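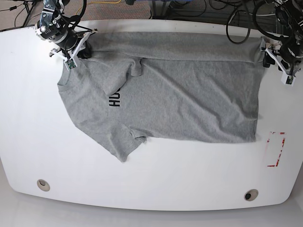
Two Arms and a Pile of Laundry

Getting a robot to fold a T-shirt in a shared shop in Stivunton

By the Brikari staff

The Avard shop opens at 5, and the folding crew wants the big white table before the laser cutter people spread out. So it's a race. Bags down, power on, shirt on the table, go.

The build started in November with one arm and a pile of motors bought secondhand. One arm can't fold anything. It can drag. A second arm followed, same parts list, better wiring the second time – well, slightly better. Total spent so far: $738, not counting pizza or the fingers that snapped.

Fingers are the weak spot. They're white plastic, printed in the shop, angled so the tips can get under a hem. The early ones were too blunt and kept pushing the cloth away. The next set was too thin. The current shape came out of a weekend of filing and swearing and it mostly holds.

Why shirts? Cheap, and everybody has a bad one to give up. Also hard. A box stays a box when you grab it. A shirt goes soft and turns into something else the second you let go, and a sleeve can end up anywhere. Heather gray is worse than plain colors for the vision code, which likes a clean edge and gets confused by all that speckle. Print helps, as long as it isnt folded under.

The software is a project called Gatchalian, put together by the same crew and named after a street one of them used to live on. You move the arms by hand, it records, it tries to do the same again with a fresh shirt. They have 40 good folds saved. They threw out more than they kept.

Best run to date took 30 seconds, start to finish, and the result would not get you hired at a clothing store. Collar crooked. Still a fold. There was yelling.

What goes wrong, mostly: both arms grab well, then one pulls early and the whole thing skates across the table. Or the grip picks up two layers when it wanted one. Cables snag too. They've been re-tied more times than anyone cares to remeber and they still find a way to hang over the back.

Next up, if the money holds, is a softer pad for the fingertips and some kind of cable guide. Then long sleeves. Then maybe towels, which everyone says are easy, and which the crew tried once and doesn't want to discuss.

Shop night runs until 10. Bring a shirt you don't need back.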